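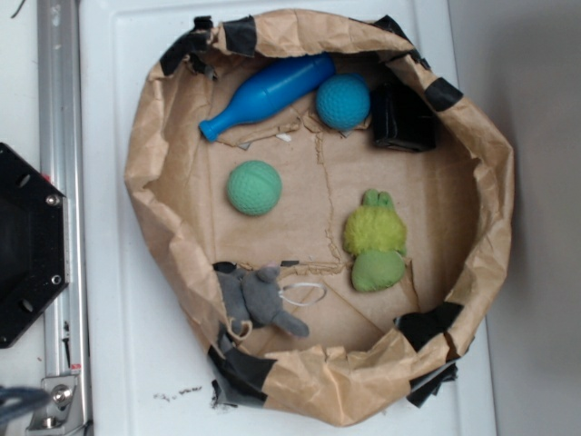

Cuaderno de la celda 2, jueves, junio. Retomamos la recogida de agarres con objetos sueltos. El conjunto que teníamos de primavera se hizo casi entero con cajas y latas, y el modelo lo nota: en cuanto le ponemos algo blando o con forma rara, baja en el sitio equivocado o cierra donde no hay nada. Para esta tanda quiero piezas que se parezcan poco entre sí. En la bandeja de papel kraft están el bolo azul, las dos pelotas con hoyuelos (la verde menta y la azul verdosa), el cubo negro, el peluche verde y el ratón gris de la cola larga. La cinta negra del borde se queda como está mientras aguante; si alguien la cambia, que lo apunte, porque cambia el aspecto del fondo y luego no sabemos a qué atribuir las diferencias.

Objetivo de la tanda: 470 intentos válidos. Al cerrar el turno de mañana llevábamos 200. Entiendo por válido el intento que tiene imagen previa, pose de agarre, cierre completo y etiqueta de resultado. Los que se cortan por parada de seguridad se guardan aparte y no suman.

Procedimiento, para que lo hagamos igual los dos turnos:

Se colocan los objetos a mano, sin buscar una disposición bonita. Ngozi Tijani propuso dejarlos caer desde poca altura y me parece bien para las pelotas y el cubo, pero el ratón siempre acaba hecho un nudo con su cordón y hay que estirarlo un poco.

Se lanza el programa de Malabanan en modo aleatorio con sesgo. La mitad de las propuestas viene del modelo actual y la otra mitad es muestreo uniforme dentro de la bandeja. No tocar esa proporción sin hablarlo antes.

Después de cada intento, si la pieza sale de la bandeja, se devuelve a un sitio distinto del que tenía. Si no sale, se deja donde haya quedado y se sigue.

Cada 20 minutos, revuelto general.

Incidencias de la mañana.

9:40 – El intento 404 de la numeración antigua seguía en la cola y el programa quiso reescribirlo. He movido toda la numeración antigua a otra carpeta. No se ha perdido nada, lo he comprobado contra la copia de Plovitz.

10:15 – El cubo negro da problemas con la profundidad. Brilla en los pliegues y el sensor devuelve huecos, de manera que la nube de puntos sale con agujeros justo en la cara de arriba. El agarre funciona a veces igualmente, por pura suerte de la pose. He decidido no quitarlo. En el almacén de Dimumgate hay mucho embalaje oscuro y brillante, y si no lo ve aquí lo verá allí.

11:05 – Las pelotas ruedan al primer contacto si la pinza entra desviada. Varios fallos seguidos con la verde menta. La etiqueta correcta para eso es «desplazado», no «fallo limpio». He repasado los registros de la primera hora y corregido los que estaban mal. Ngozi, mira los tuyos cuando puedas, sobre todo los primeros.

11:50 – Agarre por el cordón del ratón. La pinza cerró sobre el hilo y levantó el peluche entero colgando. El detector de cierre lo dio por fallido, ya que los dedos llegaron casi a tope, pero el objeto estaba en el aire. Lo hemos etiquetado a mano como éxito con la nota «por cordón». Hay que decidir si esto se entrena como positivo. Mi opinión es que no: en el traslado se balancea mucho y en Dimumgate lo rechazarían. Ngozi opina lo contrario, que primero aprenda a levantar y ya filtraremos después. Queda abierto.

Sobre el papel. Elegimos el kraft arrugado frente a la bandeja de plástico para que el fondo tuviera textura y las paredes no fueran siempre rectas. Cumple. El inconveniente es que las paredes ceden cuando la pinza las roza, y un roce cambia la forma para todos los intentos siguientes. A mí no me preocupa, es variedad gratis, pero obliga a repetir la imagen de fondo vacío más a menudo. Desde hoy se hace al empezar, a media mañana y al acabar. Se sacan los objetos, se captura, se vuelven a meter.

Con los agarres junto a la pared el modelo sigue siendo muy tímido. Si la pieza está pegada al papel, propone poses desde el centro, con la pinza inclinada, y se queda corto. En el muestreo uniforme casi nunca cae una pose buena en esa zona, así que tampoco aprende de ahí. Voy a añadir una tercera fuente de propuestas, hechas a mano con el mando, solo para objetos arrimados al borde. Irán marcadas como «teleop» para poder separarlas al entrenar.

Calibración: comprobada a primera hora con el tablero, sin deriva apreciable. He apretado igualmente los tornillos del soporte de la cámara. Si por la tarde las poses empiezan a bajar desplazadas siempre hacia el mismo lado, parad y recalibrad antes de seguir acumulando intentos malos.

Pendiente:

– Limpiar la superficie blanca y quitar las motas oscuras que hay junto al borde de la bandeja.
– Subir los 200 intentos al servidor de Ninville. La subida de anoche se quedó a medias y hay que relanzarla entera.
– Revisar el umbral del detector de cierre para piezas finas (caso del cordón).
– Ngozi: script para contar intentos por objeto. A ojo, al bolo le estamos dando demasiados, el modelo lo prefiere a todo lo demás.
– Preguntar en Malabanan si la versión nueva permite excluir un objeto de las propuestas durante un rato sin sacarlo de la bandeja.
– Buscar un par de piezas planas. Todo lo que tenemos ahora levanta bastante del suelo, y con algo fino no hemos probado nada.

16:30 – Añadido por la tarde. Hechas las primeras propuestas con el mando. Son lentas, pero el cubo pegado a la pared ya tiene unos cuantos agarres buenos, entrando en vertical con un dedo entre el papel y la pieza. Sigo mañana con el peluche verde.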